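Bench and Kitchen Tips: Living With a Home-Built Arm

Mounting the base

Bolt the arm to something heavier than you think you need. Our first base was a scrap of shelf board with two clamps, and it walked toward the edge every time the shoulder swung. The one we use now is a Hollden steel plate with four bolts through the bench top. Check the bolts after the first 22 hours of running and then once a month.

Cables

Leave a loop of slack at every joint. Move the arm by hand to both ends of its travel before you tie anything down. Hook-and-loop ties are better than zip ties while you are still changing things. Keep the power lead on the opposite side from the signal wires.

Finger pads

Bare metal fingers slide on anything smooth. Cut pads from an old bicycle tube and stick them on with contact cement. Let the cement sit overnight. If a pad starts to curl at the corner, peel it and start over, as a second coat on top never holds.

Setting the grip

Start at the lowest force setting and go up 3 steps at a time. Foam first, then a plastic block, then food. Tomatoes are a fair test once the block goes well. Eggs come last, and put a tray under them. Write the setting for each item on masking tape and stick it to the bench.

Trying it in a simulated kitchen first

A mistake on screen costs you nothing, so do your early runs there. Trikley is the program used in our shared shop, and it will load most arm files if the joint names match. These habits save time:

1. Measure your own counter and set the height to match. Being off by 40 millimeters is enough to drive the fingers into the top.

2. Turn the speed down to a quarter for any new motion. Save the file under a new name before you turn it back up.

3. Practice the low grasp with one small cube, and leave a few other things on the counter so you learn to keep the arm clear of them.

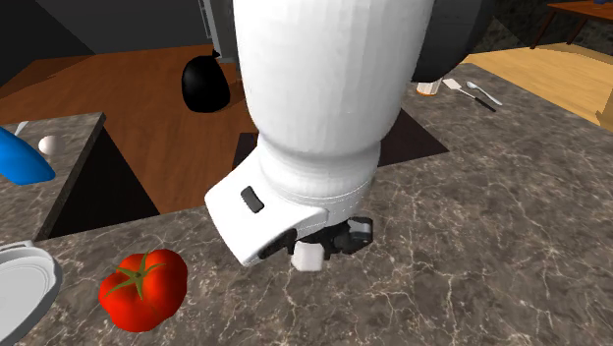
4. Run the same pick 200 times overnight and read the log in the morning. Look at the failures in order, starting with the earliest. If they bunch up late in the run, check for drift in the wrist angle before you change the grip.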